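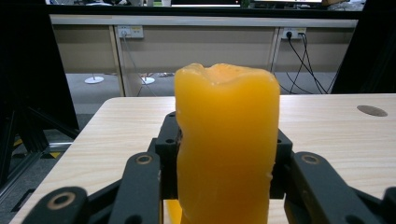 Translucent yellow, shading to amber on one side.

The Killham Shield has never been a competition for the impatient. Played over two innings a side and spread across the length of the county season, it asks its clubs to give up two full days for a single result, at a time when most amateur cricket is finished by early evening. Entries fell steadily for a decade. This summer they rose again, and 33 clubs took part in the opening round.

Much of the credit belongs to a change in the format. From May, first innings were limited to 200 minutes, with the time saved returned to the final session. Captains who had grown used to batting until tea were obliged to think about declarations again, and several matches were decided in the last half-hour.
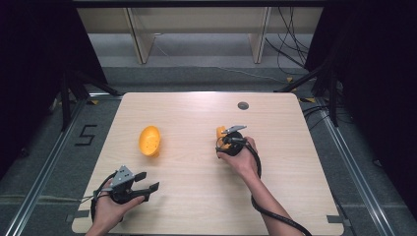 Page last changed: October

Berchtold, the holders, adapted slowly. They drew their first two fixtures and reached the semi-final only on first-innings points. Their opponents there were Wurnen, a club promoted to the senior section two years ago and still without a permanent pavilion. Wurnen made 532 across their two innings on a dry surface that offered a good deal to the slower bowlers, and won with four overs remaining.

The final, held at the Purnano ground, drew a crowd of more than 2,000. Rain took most of the first morning — the covers did not come off until 12.40 p.m. — and both sides scored cautiously until the second afternoon. Wurnen, set a target that looked beyond them at lunch, lost early wickets but held their nerve through a long partnership for the fifth. They took the Shield by three wickets.

The time limit will remain in place next season. Clubs have also been asked for their views on a later start to the competition, which would avoid the wettest weeks of spring but bring the final close to the end of September. Replies are due before the fixtures meeting in January.

Contact the editorial office | © Killham Shield Review. All rights reserved. | Back to top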